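Working Rules for a Tabletop Robot Arm: Report of the Carton Folding Project
Edivaldo Sales and Jucélia Mendonça, Camargo group

2. Why we wrote our own rules

In the first weeks of the project we had only the manual of the arm and the general safety sheet of the laboratory. Both are useful, but they do not speak about small daily work, such as who may touch a carton while the arm is powered. After a discussion with our supervisor in April, we decided to write one short set of rules and to follow it in every session.
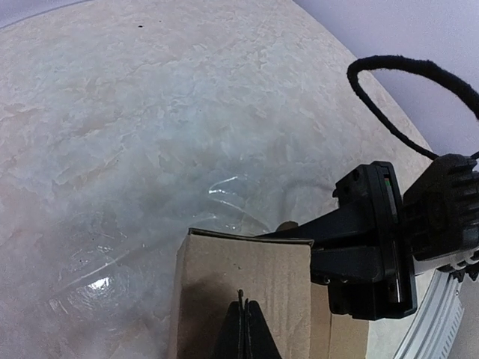 The first rule concerns the hands. No person puts a hand inside the reach of the arm unless the operator has said "stopped" and the second person has repeated it. We took this habit from a workshop at Cirnthorpe. It felt strange in the beginning, but we kept it.

The second rule concerns speed. For any new motion the limit is 200 mm per second, and it stays there until 3 runs in sequence finish without a stop. A motion that was changed, even a little, counts as new.

3. Rules for the material

Cardboard and thin plastic do not behave like rigid parts. A flap can spring back, and clear plastic is difficult to see on a pale table. Therefore our list asks the operator to look at the table from the side before each run, and not only on the monitor. Cables must have enough slack for the full turn of the wrist.

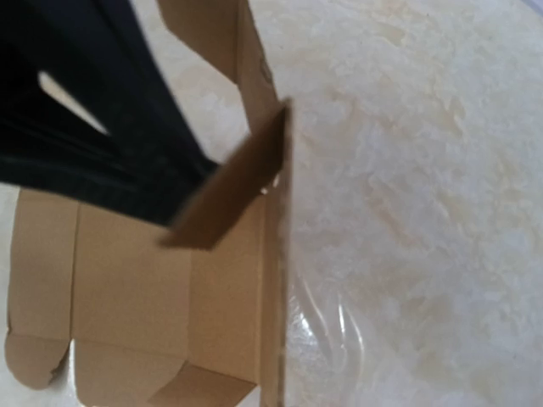 We also agreed on what to write down. Each run gets one line in the log, with the name of the operator and the reason for any stop. Runs that failed are kept. In total we logged 41 runs, and 7 of them were stopped by hand. Jucélia wanted a separate form for these stops, and Edivaldo preferred a column in the same table. We used the column, but the reasons are often too short to understand later, so the form is probably better.

4. What is still missing

Our rules do not say who may change the speed limit in the Kilus software. This should be decided before the next group starts.

Contact: Camargo group, Rosier Building | Back to top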